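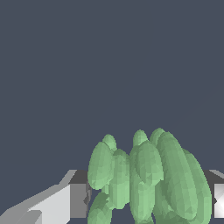 A green, many-lobed test object between the two fingers of the gripper, in the simulation used at Skidum's packing hall in Bruvundale.

Before anything is lifted in the packing hall, it is first lifted on Felicidad Sebastian's screen. She comes in at 4 in the morning, two hours before the first pallets, and she opens the simulation with a cup of tea beside the keyboard. For 20 years she packed vegetables by hand. Now she spends half of her shift deciding how a machine should hold them.

"The shape is the problem," she says. "A box is easy. A thing with many round sides, you close your hand and you feel where it wants to slide. The machine must be told."

Skidum packs fresh produce for shops along the coast, and 59 people work in the hall. The company bought its first robot cell, which everybody calls Barbu, in December. A second one stands at the end of the line, still with plastic on its legs. The cells take the heavy and the repeated work, and the people take what is left. What is left has become a different job, and this is what I wanted to see.

Sandrine Gaillard, the production manager, does not like it when visitors ask her how many people the cells will replace. She has been asked many times. The agreement with the staff says that no person loses a place on account of Barbu during the first two years. After that she makes no promise, and I respected her for saying so in front of the others.

The work on the screen looks simple. There is a lumpy green shape and a finger on each side of it. Felicidad changes the height of the fingers, the force, the angle, and lets the program try again. When a grip seems good to her, she sends it to Ariel Quiambao, the technician, who tests it on the real cell with real vegetables. They do not always agree. Ariel trusts the numbers. Felicidad says the numbers do not know that a bunch is softer at the end of summer.

"She sent back my settings four times," Ariel told me, "and the last time I was a little angry. But we had less bruising afterwards, so I have stopped to argue."

Not everyone has found such a place. Amado Manalastas was the quickest packer on the early shift, and people used to stand beside him to learn. Today he watches the belt and clears it when something gets stuck. His back is better, he says, and he sleeps through the night. He also says that the hours are longer than before, although they are the same hours. He was offered the screen training and refused it – he did not want to sit.

Princess Policarpio, who represents the staff, thinks the company chose too fast who would be trained. The course was held in the afternoon, when the parents of small children had already gone home. A new one will run during working time, and her list for it is already full. She is also asking for a higher wage for the people who prepare the grips. On paper they are still packers, and they are paid as packers.

Sandrine answers that the wage question is open and will be discussed together with the move to Stallholm, the new cold store across the river, where two more cells are planned.

At six the lights over the belt come on and the hall becomes loud. Felicidad saves her work, puts on her gloves and goes down the stairs. The second half of her shift is still done by hand, at the same table where she started, and she told me she would not like to give it up.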